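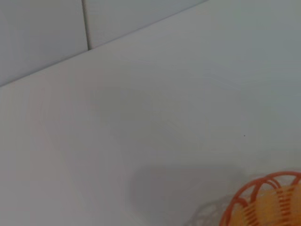
Clear Counters: A Gallery, With Reservations

I have never trusted the clear-counter people. You know the pictures. A long pale slab, a wall behind it, one nice object off to the side, and a caption telling you how calm the owner feels now. Where is the toaster? Where is the mail? Where does the bag of onions go? I have cooked in small kitchens my whole adult life and I have yet to meet a counter that stayed clear past breakfast.

Still, we spent part of October redoing the kitchen at Paisan, the rental house we look after, and the plan called for exactly that kind of counter. I was outvoted. What follows is a short gallery from the job with my notes, most of them grumpy. The page is kept for the people who stay there and keep asking what the surface is and whether they should copy it.

The counter and the wall

Pale gray-white, matte, no pattern at all. I argued for a speckle. A speckle forgives you. On a plain light surface a single crumb looks like a housekeeping failure, and you will find yourself wiping at dots that turn out to be a shadow or a bit of coffee from the day before yesterday.

The matte finish I will give them. Gloss in a kitchen shows every swipe of the cloth, and you spend more time polishing out the cleaning than you did cleaning. The supplier, Indano, calls the color "Quiet." I call it gray-white. The sheet that came with it promised it would "open up the room," a claim I have heard made for mirrors, white paint, glass doors and one very expensive faucet. The room is the same size. I measured.

Large gray tiles go up behind it. The pitch for large tiles is that you get less grout to scrub, and I can't find the hole in that one, though I looked. The old backsplash was small squares and cleaning it took a toothbrush and most of a radio program. What they don't mention in the showroom is that with so few grout lines, each one matters. If a line leans even a little, your eye goes to it every time you fill the kettle.

The joint where the tile meets the counter is the part I would worry about in anybody's kitchen. Water sits there. Flour gets pushed back there. Run a dry cloth along it at night and don't believe any product that says you can skip this.

The basket

Orange, open, made of curved strips with gaps between them. This was the compromise. I wanted color somewhere, the others wanted nothing on the counter, and we settled on one basket at one end.

My complaints about decorative baskets are on record. Most of them are too shallow, or they are woven so tight that whatever is at the bottom is forgotten until it smells. An open one at least lets you see what you have. It also lets air in, which people who sell baskets bring up constantly, as if air were a feature they had installed.

The catalog listed it under Mirik, with a paragraph about "sculptural storage." It holds things. Anything thin enough to slip between the strips will slip between the strips, so it is no home for pens, batteries or the small key to the back door. We lost that key for 2 days in a different basket and I am not going through it again.

I will admit the orange works against all that gray. I said so once, out loud, and I don't plan to repeat it.

What it cost in habits

The money was not the hard part. The surface is rated for 1,000 cleanings before the finish changes, according to the leaflet, and I would love to meet whoever stood there and did that. The hard part was deciding where everything else would live.

The coffee maker went to a shelf by the window. The knife block is in a drawer now and I dislike it there. The radio moved three times. We threw out or gave away a box of gadgets, including a Sukon egg slicer that had been on the old counter for years and had sliced, by my guess, around 30 eggs. I did not miss it. I mention that against my own side of the argument.

Guests get a card asking them to put things back. Some do. Others leave the whole length of it covered in grocery bags and chargers, and I find I like them a bit more for it.

Questions we get

Should you do this at home? If you have a deep cupboard within reach of the stove, maybe. If you don't, all you are buying is a pale surface to pile things on.

Does it stain? We were told no. I have kept beets and turmeric away from it, so I have no opinion, and I would be suspicious of anyone who gives you one after a single season.

How long is the run of counter? People always ask, then tell me theirs. It is 84 inches, which sounds generous until someone puts a cutting board, a colander and a laptop on it.

Is it easier to clean? Yes, when it is empty. So is a garage.

Would I choose it again? I would choose the tile. I would choose the basket in a larger size if they made one. On the counter, ask me after another winter of people cooking on it, because right now it is still on its best behavior and so are we.

Page last updated 12 Jan 2024. The notes on the pantry shelves will go up when the shelves do.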